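Looking after a shelf of old science fiction paperbacks
By Yhon Huanca
Filed under
Home and shelves

My Orkis books live in the back bedroom, and until last October they lived there very badly. Two rows deep, some lying flat on top of the others, and a whole clump of the Lulden trilogy pressed up against the outside wall (more on that below, it still makes me wince). I've since had everything down, and I've picked up a few habits along the way that might save you some grief if you've got a long series in cheap paperback like I have.

Taking books off the shelf

Don't hook a finger over the top of the spine and pull. I did it for years and every one of my favourites has a little torn cap to show for it. Push the books on either side back an inch, then get hold of the middle one by its sides. It feels fussy for a day or so and then you stop noticing.

Dusting

A big soft make-up brush is miles better than a duster. Hold the book firmly shut and brush from the spine towards the outer edge, so you don't push the muck down inside. I do mine by the open window, one shelf at a time, usually with an audiobook going. If a shelf is really grim, wipe it with a barely damp cloth and leave it for 30 minutes before anything goes back.

Sticker gunk

Charity shops love a price sticker, and they love putting it right across the hero's face! On a glossy cover, warm the sticker with a hairdryer on low and peel from one corner, very slowly. Whatever's left usually rolls off under a clean thumb. Matt covers are trickier - I had a go at one from the Greenwood shop and took a bit of spaceship off with the label, so now I leave those alone and live with the 50p. 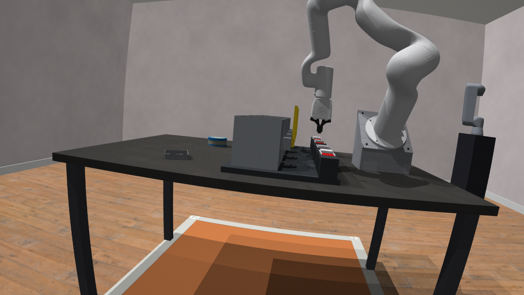
White robot arm with its gripper pointing down over a dark tabletop.

Musty smell

Bicarb in a lidded plastic box. Put a good layer in an open dish, stand the books round it with the pages fanned a bit, lid on, and forget about them. Two weeks did it for most of mine. The Lulden books needed 9 weeks and a change of bicarb halfway through, and the third one still has a whiff of cellar if you stick your nose right in. Don't sprinkle the stuff on the pages, you'll be shaking it out into your tea for ever.

Keep them off the outside wall

My house in Irklow has one wall that goes clammy as soon as the weather turns, and guess where I'd put the bookcase. Leave a gap behind it wide enough to get your hand down. If yours has no back panel, a couple of offcuts of batten screwed to the rear edge will stop the books creeping through.

What order to put them in

Story order looks lovely until a new prequel turns up and you have to shuffle the entire shelf along (twice, in my case). I went over to release order and I'm much happier. The reading order is on a card tucked inside the first book, so whoever borrows it gets the card as well. The printings from before 2000 have a shelf to themselves, mainly as they're a touch shorter and look silly next to the rest.

Loose pages

PVA, a cocktail stick and a steady hand. Run a very thin line down the inner edge of the page, tap it into place so it's level with its neighbours, then slip greaseproof paper either side and put something heavy on top overnight. No sticky tape, please! It goes brown and takes the print with it. I've still got to redo book 2 of Orkis, where a younger me taped in most of chapter four.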